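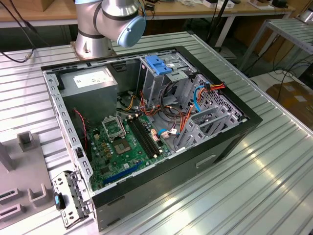 The Hinrichs cell, tower on its side, socket open.

Rule 39 says you don't talk to the arm. I wrote rule 39, so you can imagine how it felt to get caught breaking it on my second cup of coffee.

"Were you just encouraging it?" said Anum Jatoi, who had come in through the loading door and was still wearing her scarf.

"I was thinking out loud."

"You said 'come on, sweetheart.'"

Okay, so I did. In my defense I'd been at Honcombe for over 70 hours that week, writing the handbook for the Hinrichs cell, and when you spend that long telling other people how to behave near a machine you start having feelings about it. The handbook was supposed to be ten pages. It had 100 rules by then (a hundred! I'd been so proud when I got to the round number) and Anum was the person from Fimar who had to sign it before anyone on the floor could use it.

She took the binder off the hook and sat on the stool and read. She reads with a pencil in her mouth, sideways, like a dog with a stick. I went back to the tower and pretended to check the socket lever, which was up, as per rule 12. Lever up, contacts clear, nobody's sleeve anywhere near the pins.

"Why is this one here?" she said. "'The operator shall not whistle.'"

"Banotero whistled."

Banotero was the old cell, before my time and then a little bit during it. People gave it a name and a birthday and somebody knitted it a thing. And because everyone was so fond of it, they'd lean in while it was moving, the way you'd lean over a friend's shoulder. One January a guy named Pete leaned in and it closed on his watch strap. He was fine! The watch was not fine. But he'd been whistling to it, a whole tune, and I remember how quiet the room got, and I guess I'd put the whistling in the binder because I couldn't work out how to put in the quiet.

I told Anum all this, faster than I meant to.

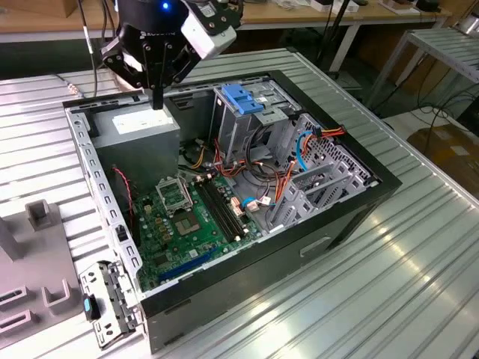 She listened with her eyes on the stop button the whole time, which I noticed, because that was rule 4 and she hadn't gotten to it when she started doing it.

"So what you want," she said, "is for them to keep their hands out of the case when it's live."

"Yes."

"And you've said that where?"

I flipped. It was rule 58. It was between the one about labeling coffee cups and the one about which way the binder faces on the hook. I looked at it for a while. It was a perfectly good rule, it even had a diagram, and you'd have had to read for twenty minutes to get to it.

"Oh," I said.

She passed me the pencil (wet, but I took it) and we went through the whole binder on our feet, with the pages spread on the lid of a crate. Coffee cups went. Whistling went, and I argued for it and lost. The loose cable rule stayed and got shorter. Hands out until the arm is parked and locked moved up to the top of page one, in letters you could read from the door. By lunch we were down to 2 pages and my wrist hurt from crossing things out.

"You can keep one," Anum said, winding her scarf back on. "For yourself. One silly one."

I thought about the binder hook. I'd really liked the binder hook.

"Thirty-nine," I said.

She laughed at me, signed at the bottom, wrote January 26, 2021 next to her name and went out the way she'd come in. I parked the arm and locked it and checked the lock, then went back and checked it again. I said good night to the power strip, which there's no rule about.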